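Speaker notes: What do you do with the stuff in the loft?
Evening talk, Nindar Hall, Nov 27, 2025

(Wait for people to get their tea. Check the mic. Don't start with the skip story, it goes better later.)

Hello, thank you for coming out, and thank you for coming out to a talk about clutter, of all things. I did wonder if the title would put people off. I had a much longer one with the word "sentimental" in it and I was told, kindly, that it sounded like a funeral.

So, quick bit about me. I spent a good chunk of last year emptying my parents' house. They lived there for nearly 50 years and as far as I can tell they threw out the milk bottles and that was it. Everything else went up the ladder. I'm not a professional organiser, I don't have a method with my name on it, and if you saw my own hall cupboard you'd ask for your money back (it's free, so tough luck). What I've got is a lot of recent practice and a notebook full of things I wish I'd done in a different order.

(Ask: hands up who has a loft, garage or spare room they don't like going into. Leave a proper pause here. Last time I rushed it.)

Right. The first thing I want to talk about is where you start, and my answer is the kitchen. I know you came to hear about the loft! But we started in the loft and it was a terrible mistake. We went up there on a cold morning in October, opened the first trunk, and it was school reports and letters. We sat on the joists reading until our legs went dead. By teatime we'd moved one trunk from the left side to the right side. Kitchens are much kinder. You don't get a lump in your throat over a colander. You get your eye in, you make a few hundred small decisions, and by the time you reach the letters you've got some muscle.

(Colander line got a laugh at Brurkus library. Don't milk it.)

Second thing: sort by kind, and do it in one go if you can bear it. All the towels. All the vases. My mother had vases in five different rooms and each one looked quite reasonable where it stood. Put together on the dining table they looked like a shop. It was so much easier to choose once they were all there. I kept two, my brother kept one, and the rest went to the hospice shop on the corner, who were very nice about it until the third trip.

Paper is its own beast and I'll come back to it.

Now, the bit everybody asks me about afterwards is the children's things, so I'm going to do it properly this time. Toys, craft bits, costumes, the painted egg box that was once a crocodile. This is where families fall out. One person sees rubbish and another person sees being six. I don't think either of them is wrong, and I've been both of those people on the same afternoon.

What helped us was a limit by size. One box each. You choose the box first, before you've looked at anything, and then whatever fits is yours and you don't have to defend it. A half-used glue can go in if you like. A bit of knitting that never became anything can go in. You don't have to explain it to your sister. I'm very firm on that, because as soon as people have to make a case for every object they get cross and keep the lot.

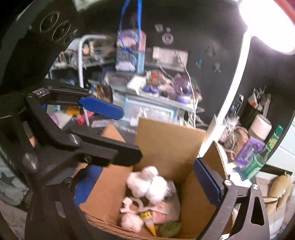 A box is far too small, according to Athanasiadis, and I said I'd pass that on tonight because we've been going back and forth about it for weeks. The argument goes like this: if you tell people they can only have one box, they fill it with small things, and the one big thing they really loved (the rocking horse, the doll's house, the sledge) goes out of the door for being the wrong shape. You'd end up with a box of bits and a hole where the horse was.

I've thought about that a lot and I'm going to half give in. My new rule is one box and one big thing. The big thing has to live in your actual house, though, in a room you use. If it's going straight back up a ladder, you don't get it. I tried this on my own family and the sledge went rather quickly.

(Sip of water. Slow down from here, I always speed up in the middle.)

A few words on soft toys since they cause so much grief. Charity shops vary a great deal. Plenty won't take them at all without a safety label, so ring first and save yourself the walk. Check whether an animal rescue near you wants any – some do, some really don't, and they'll tell you if button eyes are a problem. And if you're keeping them, wash and dry them completely before they're packed away. I put a rabbit away slightly damp and I shan't describe what I found in spring.

Glue, paint, felt tips and anything else that can leak: store it standing up, in its own bag, or don't store it. Old rubber bands melt on to things. Batteries come out of everything, every single time, even if you swear it'll only be there a month. I opened a musical jewellery box from the back of a wardrobe and the inside was all crust.

Now paper. I promised.

We had 2,000 photographs, loose ones, on top of the albums. I know the number because the scanning shop charged by the print and I've still got the receipt on my fridge as a warning. If I had my time again I'd weed them first. There were so many of hills. Lovely hills I'm sure, but there was no writing on the back and not one of us could say which country they were in. So do a fast first pass: anything with no people in it and no place you know goes in a "probably not" pile. Leave the pile a week. Then look again quickly, rescue a few, and let the rest go.

For the ones you keep, write on the back in soft pencil. Biro pushes through and felt tip smudges on to the next one. Put the full name, because "Auntie" is no use to anyone in thirty years' time. And if you've got an older relative who can still put names to faces, please do it this winter. Take a small stack, a dozen or so, with a packet of biscuits. A whole album is too tiring and you'll both give up.

(If people are nodding, ask if anyone has tried this. If they're not, move on.)

Official papers. Wills, deeds, certificates, anything to do with the armed forces or a pension – don't bin those in a hurry, and if you aren't sure, ask someone who does that sort of thing for a living. Bank statements from decades back you can usually shred, once you know nothing's outstanding. We shredded so much that the machine overheated and had to be left to rest on the patio. It was a Nosen, bought cheap, and I did feel for it.

Then there's the skip story. Here goes. We hired a skip too early. It arrived when we'd barely done two rooms, and a skip on the drive does something to you. You start feeding it. I threw away a perfectly good stepladder and then had to buy one to get back into the loft. I also put in a biscuit tin without opening it, and my brother climbed in after it in his good shoes, and it had my grandfather's watch in it. So open every tin! Open the tins, look in coat pockets, shake the books, look under the drawer liners. And book the skip for the end, when you know what's going in.

On money, briefly. People do hope there's a fortune up there. We had a valuer round and most of what we thought was precious was worth very little, and the dark furniture you could hardly give away. One ugly lamp did well. I'd say get somebody in if you've a real reason to wonder, get a second opinion if the figure surprises you, and don't let a stranger at the door make you an offer for "the lot".

How long does it take? Ours was 9 months of spare days, and that was with two of us who mostly get on. We stopped when it got dark, and we stopped when either of us said stop, no arguing. I'd bring a flask, a decent lamp, thick gloves, far more bin bags than seems sane, and lunch. You won't find a clean plate by day three.

And you'll get it wrong here and there. I gave away a casserole dish I now think about every time I make a stew. My brother kept a standard lamp that doesn't work and never has. It's fine. We're still speaking, and he's coming to me for Christmas, lamp excluded.

(Check the clock. If we're over, skip the next bit and go to questions.)

If there's time: labels. Write on the side of the box, where you can read it when they're stacked. Put what's in it and whose it is. Please don't write "misc". I opened so many boxes marked "misc" that I started hearing the word in my sleep.

Questions now, I think. The handout with the phone numbers is on the table by the door, next to the urn, and if anybody wants a vase I've brought four.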